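# Clirkden Small Press Index

Catalogue data for the comics and zines held in the Clirkden reading room at Drullville. Each record covers one printed item: title, maker, format, page count, binding and a short subject note. The current release has 2995 records.

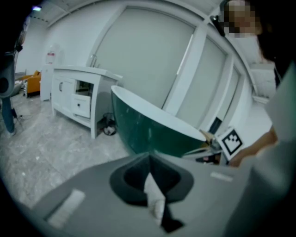

Subject notes follow the house word list, in `terms.csv`. A note names what is drawn on the cover and the main setting of the story, in plain words, with colour only where it helps to tell two issues apart. A bathtub that is dark green outside and white inside is entered as `bathtub; green; white interior`, and a hand reaching in beside it as `hand`, with no guess at the owner. Terms outside the list go in `note_free`.

## Files

- `items.csv`: one row per item, 12 columns
- `makers.csv`: names and variant spellings
- `terms.csv`: subject word list
- `series.csv`: links between issues of the same title

Text is UTF-8. Vietnamese and Spanish names keep their accents; do not strip them on import. `maker_id` joins the first two files.

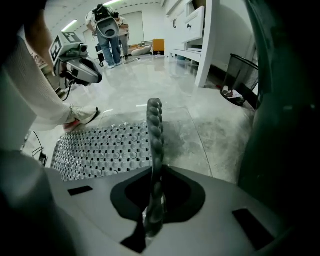

Page counts include covers. Unnumbered minicomics were counted by hand by Duyên Quan and Tuấn Phan. Where two copies differ, the lower count is in `pages` and the other in `note_free`.

## Known gaps

- The Mạc bequest is listed at box level only (five boxes).
- Issue 4 of *Tudine* has no maker recorded.
- Binding is blank for items catalogued before April.

## Contact

Corrections to Deisy Arango. Import scripts are kept by Phúc Lò.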